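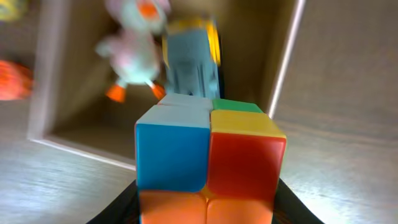

Junix - Boîte carton carrée ouverte avec assortiment de petits jouets
Référence catalogue : 675
Fabricant de la boîte : Brakness
Conditionnement et distribution : Kelmendi

Présentation

La boîte Junix est un contenant de table en carton, sans couvercle, destiné au rangement de jouets de petite taille. Elle s'utilise posée à plat, ouverture vers le haut, sur une table ou un plan de travail. Elle est vendue avec un assortiment de jouets ou seule, par lot, pour les ludothèques et les écoles qui disposent déjà de leur propre fonds.

Le format a été retenu pour les activités de tri et de rangement : l'enfant voit l'ensemble du contenu sans avoir à vider la boîte. Les parois sont droites et le fond est plat. Le carton n'est ni verni ni plastifié.

Caractéristiques de la boîte

Matière : carton
Teinte : beige clair
Forme : carrée, ouverte sur le dessus
Côté extérieur : 18 cm
Charge maximale conseillée : 1800 g, répartie sur le fond
Montage : livrée à plat, pliage sans colle ni agrafe
Usage : intérieur, local sec

La charge conseillée s'entend boîte posée. Pour le transport à la main, soutenir le fond et ne pas saisir la boîte par une seule paroi. Le carton marque au niveau des plis après plusieurs montages ; il est préférable de laisser la boîte montée entre deux séances et de l'entreposer sur une étagère, sans rien empiler dessus.

Assortiment

La composition varie d'un lot à l'autre selon les arrivages. Les jouets sont choisis pour leurs différences de forme, de sorte que le rangement demande un minimum d'ajustement : un jouet anguleux ne se place pas comme une balle ou un œuf. On trouve couramment un lapin, un canard, un petit robot ou un véhicule, une balle imprimée et un cube à facettes de couleur. Les coloris ne peuvent pas être choisis à la commande.

Pour un premier remplissage, placer d'abord les pièces hautes contre les parois, puis les pièces larges au milieu. Les petites pièces se logent dans les angles. 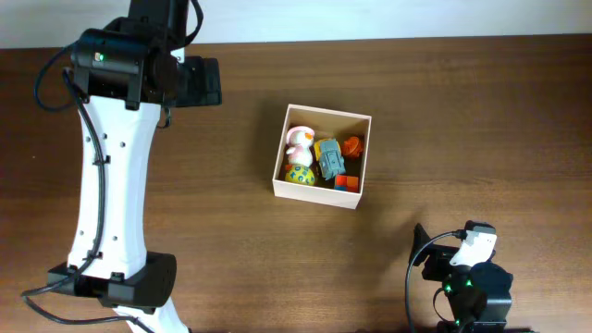 Les jouets doivent-ils être rangés dans un ordre précis ?
Aucun ordre n'est imposé. La boîte ne comporte pas de compartiments et les jouets peuvent se toucher, à condition de ne pas forcer sur les parois.

Utilisation en séance

Disposer la boîte vide au milieu de la table et répartir les jouets de part et d'autre, à portée de main. Une surface mate et dégagée convient le mieux ; sur un plateau très lisse, les pièces rondes roulent et il faut prévoir un rebord ou un tapis fin. Une séance de rangement puis de vidage dure presque 20 minutes avec un petit groupe.

Trois consignes figurent sur la fiche Fudel, disponible séparément : rangement libre, rangement par couleur, rangement par forme. La fiche a été rédigée par Rhonda Gill et révisée en janvier. Elle remplace l'ancienne version imprimée au dos de l'emballage, qui ne mentionnait pas le rangement par forme. 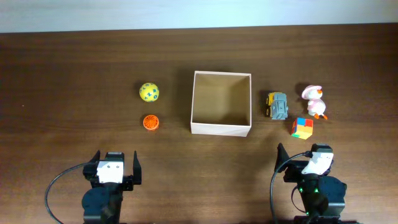
Boîte vide, jouets répartis à gauche et à droite.

Le cube à facettes peut être utilisé séparément. Pour le tri par couleur, il est classé d'après la face tournée vers le haut au moment où il est pris, ce qui oblige à se mettre d'accord avant de commencer. Les structures qui jugent ce point source de confusion peuvent retirer le cube de l'assortiment.

Entretien

Boîte : dépoussiérer à sec, avec un chiffon ou une brosse souple. Ne pas humidifier. Une boîte déformée ou dont un angle est fendu doit être remplacée.
Jouets rigides : chiffon légèrement humide, séchage complet à l'air avant remise en boîte.
Ne pas utiliser de solvant sur les pièces imprimées.

Pièces détachées et commande

Boîte seule, livrée à plat : lot de 20
Assortiment seul, sans boîte : à l'unité
Boîte et assortiment : à l'unité, référence 675
Fiche Fudel : à l'unité, format A4

Les jouets perdus ne sont pas remplacés à l'identique. Kelmendi fournit une pièce de taille comparable, prise dans l'assortiment en cours. Indiquer la référence et le type de pièce manquante lors de la demande. Les boîtes endommagées pendant le transport sont échangées sur envoi du numéro de colis ; conserver l'emballage extérieur jusqu'à la réponse du service commandes.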